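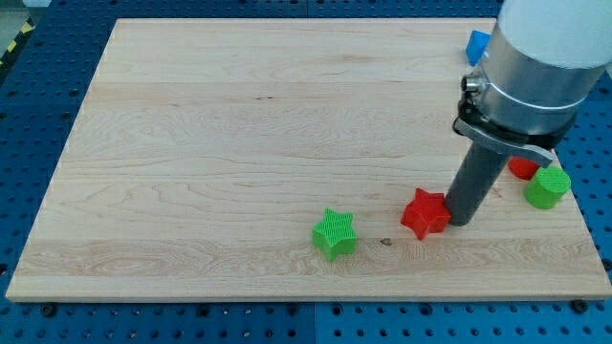

Tips for teaching a pushing task to a small robot arm

Collected by Thảo Đoàn for the Ung home workshop pages

Pushing looks like the easiest job you can give to a robot arm. There are no fingers to close and nothing to lift. I thought so too, and my first 17 demonstrations went into the bin. These are the notes I keep now beside my bench. They are for people who show the task themselves, either by holding the arm and leading it, or by driving it with a hand controller from a chair.

The surface

Use a board which is bigger than the area where you want to work. A glued board of pale wood is good to push on. Before the first session I sand it along the grain with fine paper, wipe it with a dry cloth and leave it overnight. Do not use furniture polish. With polish the blocks slide too far on one day and stick on the next day, and the demonstrations will not agree with each other.

A table with a grid of holes is very practical under the board, because you can find the same place again. Count the holes from the table edge to the board corner, and write the number on a piece of paper tape on the wall. My board moves a little each time I clean, and without this number I would never notice.

Check the front edge of the board for splinters. A printed block can catch there when it comes back from a push that went too far.

The blocks

Stars and cylinders teach different things, so keep both on the board. A cylinder can roll away if it falls on its side. A star stays where it is, but it turns when you push on one point. If you want it to go straight, bring the tool into the valley between two points and push slowly towards the middle of the star. If you want to turn it, touch near the end of a point and move only a short way.

Use the same shape in two colours if your task has words in it, for example "move the red star next to the green star". With only one star the robot can find it by shape and does not need to learn the colour at all.

Printed blocks have fine ridges, and the ridges collect dust. Brush them with an old toothbrush and soapy water, then dry them fully. I wash mine each February and once more after the summer, and in between I only brush.

The tool

For pushing you want a simple rod with a rounded end. A sharp end scratches the wood and makes small holes in the blocks. Mine is a Katitley rod, but a home-made one works if it is straight and does not bend.

Let the end come down beside the block, never on top of it. Lower it until it just meets the board, then raise it by the thickness of a postcard. I keep a real postcard in the drawer for this. If the rod drags on the board, you will hear a low sound, and the arm will shake a little in the recording.

Tighten the clamp before each session. If the clamp gives only a little, the end of a long rod moves a lot.

Leading by hand

Hold the arm above the tool with one hand and put the other hand on the part higher up. Do not hold the rod itself, or your fingers will cover the block from the camera and also bend the rod. Stand so that your shadow falls behind you.

Breathe out, move, stop. Take your hand away only when the arm is still. People who are in a hurry let go too early and the last part of the movement goes to one side.

Driving with a controller

Set the speed to slow for the last part, near the block. I use a Namex controller with the thumb stick on low and I rest my elbow on the table. If your elbow is in the air you are tired after ten minutes.

The arm can hide a block from you, specially a small one at the far edge. Do not guess. Lift the tool, move the arm back, look, and then begin the push again. I put a small mirror on the shelf opposite and this helped very much – it cost less than a cup of coffee.

Keep your mistakes if you repair them. When a star turns the wrong way and you go round and correct it, this is a useful demonstration. When you only give up, delete it the same evening, otherwise you will forget which one it was.

How many

For one task with two blocks I was satisfied after 200 demonstrations. For the full set of blocks with spoken instructions I have 1,013, and the green cylinder is still the one it does worst. Change the starting places often. I throw the blocks gently from a cup and leave them where they stop, then I stand up only the ones that fell over.

Include some starts with two things close together, and also some with a large part of the board left free. If every start is crowded, the arm learns to make tiny careful movements all the time.

After work

Raise the tool before you switch off, so that it does not press into the wood overnight. Wipe the board, put the blocks in a box with a lid and copy the recordings to a second disk. I name the folders by task and by who was driving. My sister pushes much faster than me, and if our recordings are mixed the arm cannot decide whom to follow.

The Grikia wall chart has a space for notes on each session. Write down also the light, morning or evening, lamp on or off.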